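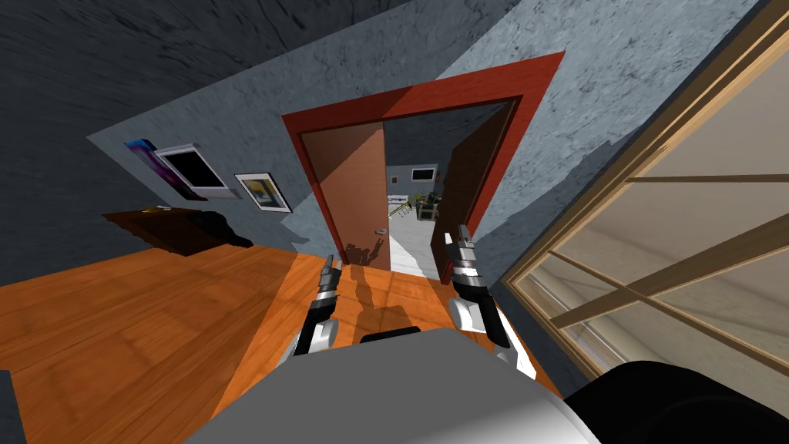

Two-armed robot at a doorway in one of our simulated rooms.

About Jetivbridge

Jetivbridge records demonstrations for teams that train household robots. A demonstration is one complete run at a task, start to finish, carried out by a person steering the robot. We do this work in simulation. Our clients take the recordings and use them to teach their own models.

We don't build robots and we don't sell a model. Our product is the data: the motion of the arms and the base, what the robot's cameras would have seen, the state of every object in the room, and a plain written label saying what was being attempted.

Our office is in Brorkbridge, on the upper floor of a former print shop. The server room is downstairs where the paper used to be kept, and the floor there is strong enough for anything we're likely to put on it.

How we started

The company began as a side job. Our founders were writing simulation software for warehouse planning, and a client asked whether the same tools could be used to record a two-armed robot opening kitchen cabinets. The first set took a whole summer and much of it had to be thrown out. Drawers passed through their own runners. Cups slid off level shelves. The operators had been given no clear rule for when a task was finished, so one person's recording stopped at the handle and another's went on until the door was closed again.

We fixed the physics, wrote down the rules, and recorded the set over. The client came back in October with a longer list of tasks, and by then it was plain that the recording work needed a company of its own.

What we record

Most of our work is in homes: kitchens, bedrooms, hallways, and living rooms. The tasks are ordinary ones. Open a door and go through it. Take an item off a dresser and set it down somewhere else. Close a drawer that has been left open. Carry something from one room to the next without knocking into the frame on the way.

Doorways get a lot of our attention. A robot with two arms and a wide body has to decide where its arms go before it moves its base, and a person steering it has to decide the same thing. Doors also come in more kinds than most people expect. Some swing toward you, some swing away, some come in pairs with one leaf already partly open. Handles sit high or low. The light in the next room may be much stronger than the light where the robot is standing, and the floor may change color at the threshold. We record all of these on purpose, and a client can ask for more of any one kind.

We also record tasks that go wrong. If an operator misses a handle, backs up, and tries again, the run is kept and labeled as a recovery. Some clients want only clean runs and we filter for them. Others ask for the recoveries first.

Zernis, our room library

All our recordings take place in rooms from Zernis, the library we have built and kept up since the company began. It currently holds more than 200 rooms, joined into apartments and small houses. Each room can be loaded with different walls, floors, door frames, furniture, and wall decorations, and the light can be moved and changed in strength.

The rooms are meant to vary in ways that real rooms vary. We have plain ones and cluttered ones. We have color choices that none of us would live with. A model that has only seen white walls and gray carpet tends to do badly somewhere else, so the library leans toward variety even when the result looks a bit odd to visitors.

Every door, drawer, and cabinet in Zernis that is meant to open does open. Hinges have friction, and the amount can be set. Handles that turn have to be turned. When we add a new room, it goes through a check in which an operator tries each moving part by hand with the robot before the room is cleared for recording. Rooms that fail go back to the modelers with a note, and the note stays attached to the room after the repair so that others can read what the trouble was.

How a recording day works

Recording runs in two shifts. The first starts at 7:30 in the morning and the second ends in the early evening. An operator sits at a station with a headset and a pair of hand controllers. The controllers move the arms and grippers, and foot pedals move the base. Operators see from the robot's point of view, with its arms and part of its own body in sight, and they learn fairly quickly to judge distance by where the shadow falls.

We have 8 stations. At the start of a session each operator gets a task sheet with the rooms, the starting positions, and the written goal. The starting position is shifted a little between runs, and so are the objects. Operators are asked to work at a comfortable pace and to vary their approach if there is more than one sensible way to do the job. They are not paid by the run. We tried that once, early on, and the recordings became short, jerky, and all alike.

A session lasts an hour at most, followed by a break away from the headset. Operators also rotate onto reviewing work, so nobody spends a full shift steering.

Checking and labeling

Each run is reviewed by a person other than the one who recorded it. The reviewer plays it back and answers 4 questions. Did the run meet the written goal? Did anything in the room behave in a way it should not have? Is the label right? Is there any stretch where the robot is simply standing still while the operator thinks?

Idle stretches are marked and left in the file. Clients can cut them or keep them. A run with a physics fault is pulled, and the fault is logged against the room.

Labels are written in everyday language. "Go through the door on the far side of the room" is a good label. We also supply a more detailed version that names each step, with the time it begins and ends. Both are written by people. We do use software to catch mistakes, such as a label that says left when the object was on the right, and it catches a fair number of them.

Kerekes

Kerekes is the name of our recording software. It takes the signals from the station, drives the simulated robot, and saves everything on one clock. It was written in-house, and for its first year it was used only by us. Clients can now license it and record with their own operators, either in Zernis rooms or in rooms they bring themselves.

Kerekes supports single-arm and two-arm robots on a moving base. If a client has a robot model we haven't used before, we load it, match its joint limits and speeds to the figures the client gives us, and record a short trial set before agreeing to anything larger. The trial set usually turns up a few surprises. Wrists that looked fine on paper can't reach a low handle without the elbow hitting the body, for instance. We pass these on as we find them.

What simulation can and can't do

We are often asked whether simulated recordings are as good as recordings made with a real machine. For some things they are very useful. We can change a room in seconds, repeat a start exactly, and record near-misses without breaking anything. We know the true position of each object at each moment.

For other things they fall short. Soft items such as towels and bags are still hard to get right. Contact between a fingertip and a thin handle is simpler in our software than it is in life. Reflections in glass are approximate. We tell clients this at the first meeting, and most of them mix our data with a smaller amount of their own, recorded on hardware. That seems to us a sensible way to use it.

Our teams

The company is made up of 3 teams. The rooms team models and maintains Zernis. The recording team runs the stations and does the reviewing. The software team looks after Kerekes and the delivery of data. Several people have moved from one to another, mostly from recording to rooms, after noticing what needed fixing.

Operators come to us from all sorts of jobs. Past experience with robots isn't needed. Training is paid and takes two weeks — the first in practice rooms, the second alongside a reviewer. Steady hands help, and so does patience with doors.

Working with us

A project normally begins with a call and a list of tasks. We answer with a proposed set of rooms, a draft of the written goals, and a price. Clients receive a sample delivery early, in the format they'll get for the full set, so that problems with file layout come up before the bulk of the recording is done.

Clients keep the rights to recordings made for them. Rooms from Zernis remain ours unless they were built from a client's own plans.

Visitors are welcome at the Brorkbridge office by appointment. Please use the contact form and tell us if you'd like to try a station, and we'll set aside time between shifts. The entrance is on the courtyard side, up the metal stairs.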